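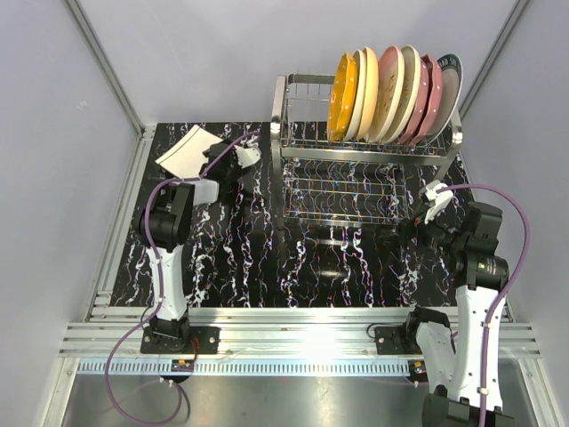

Where Does the Water Go?

A plate comes out of the sink dripping. An hour later it is dry, even if no one has touched it with a towel. The water did not soak into the plate. Some of it ran off, and the rest went into the air. That second part is called evaporation.

Water is made of very tiny bits called molecules. They are far too small to see. In a drop of water, the molecules are always moving and bumping into each other. Some move faster than others. When a fast one reaches the top of the drop, it can break away and float off into the air. It is now a gas called water vapor. More molecules follow, and the drop gets smaller until it is gone.

Does water have to boil first?

No. Boiling is a fast way to turn water into vapor, but evaporation happens at any temperature. Puddles dry up on cool days. Even ice can slowly turn into vapor without melting.

What makes things dry faster?

Heat helps because it makes the molecules move faster. Wind helps too. It carries away the damp air next to the water and brings in drier air. Spreading water out also helps. A cup of water may take many days to dry up, but the same water poured across a sidewalk can be gone in an afternoon.

Damp air slows things down. On a sticky summer day, the air already holds a lot of water vapor, so a wet swimsuit stays wet longer. 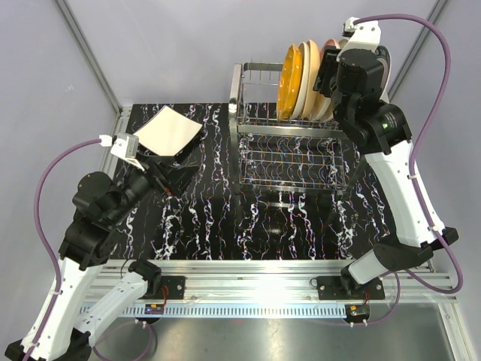

A wire dish rack has open spaces that air can move through.

Why do you feel cold when you get out of the pool?

The fastest molecules leave first, and they take heat with them. Some of that heat comes from your skin. Sweat cools you down in the same way.

Try it yourself

You need two small plates, a spoon and some water. Put one spoonful of water on each plate. On the first plate, leave the water in a puddle. On the second, spread it out with your finger. Set both plates in the same spot and check them every 35 minutes. Write down which one dries first.

Words to know

Evaporation: when a liquid turns into a gas at its surface.
Molecule: a very tiny bit of a substance.
Water vapor: water in the form of a gas.

Written by Ruth Echeverri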